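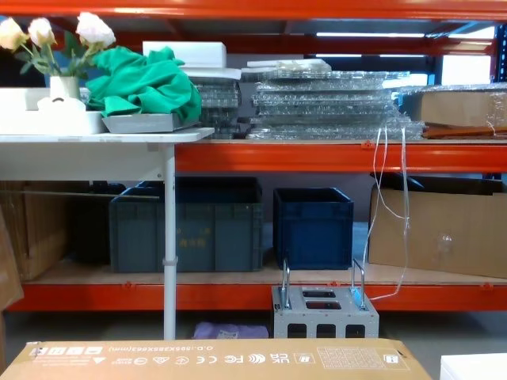

아이샤 여 (Aisyah Yeoh)
번역가, 딘스카(Dinska) 동네 소식지 편집

2018년 3월 12일

여섯 시 전에 깼다. 다시 안 잠. 허리 아직 뻐근하고. 물 끓이고 어제 남은 빵 한 조각 먹고 바로 책상.

레르켈 원고 60쪽 중에 8쪽 남았다. 제일 싫은 8쪽. 각주가 본문보다 길다. 저자가 돌아가신 할머니 된장 얘기를 하다가 갑자기 염전 세금 얘기로 넘어가는데 이걸 어떻게 이어야 할지 모르겠음. 일단 직역해 놓고 빨간 줄. 키프리안한테 메일 보냈더니 "그냥 두세요" 한 줄. 그냥 두라니. 편집자가 할 말인가.

점심 거름. 아니 귤 두 개 먹었다.

카르티니 전화. 11월에 가기로 한 시톰풀 여행, 방을 넷이서 쓸지 둘씩 나눌지 또 그 얘기. 난 아무래도 상관 없다고 했는데 그 말이 제일 얄밉단다. 그런가. 코 고는 사람이 누군지는 다 아는데 아무도 말을 않한다. 샤피카는 따로 자고 싶은 눈치. 기차표는 내가 끊기로 함. 까먹지 말것.

엄마한테 전화해야 되는데 오늘도 못 했다. 내일은 꼭. 지난번에도 내일은 꼭이라고 써 놨네.

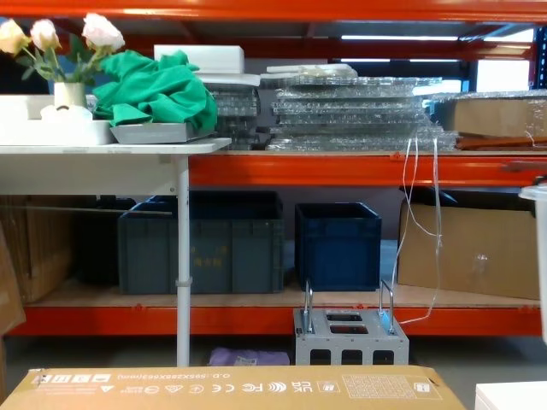
저녁엔 다시 그 염전 문단. 소리 내서 읽어 보니 좀 풀린다. 문장을 둘로 자르고 "한편"을 뺐다. "한편"은 이제 평생 안 쓰고 싶다. 그러다 할머니가 장독 옆에 꽂아 뒀다는 종이꽃 대목에서 또 막힘. 조화라고 하면 차갑고 가짜 꽃이라고 하면 흉보는 것 같고. 하얀 쟁반 위 작은 화병에 꽂힌 저 장미들, 크림색에 연분홍 섞인 것, 저것도 조화인데 난 그냥 장미라고 부르잖아. 그래서 "종이로 만든 꽃"을 첫 줄에만 쓰고 다음부턴 다 "꽃"으로 바꿨다. 훨씬 낫다. 키프리안이 뭐라 하면 그때 가서 싸우지 뭐.

아마도가 빌려간 사전 돌려준다고 문자. 반년 만이다. 조바흐 앞 빵집에서 보자는데 시간은 안 적었음. 늘 이런 식.

각주 4개 더 하고 잔다. 눈이 뻑뻑하다. 안약 어디 뒀더라. 빨래도 걷어야 되고.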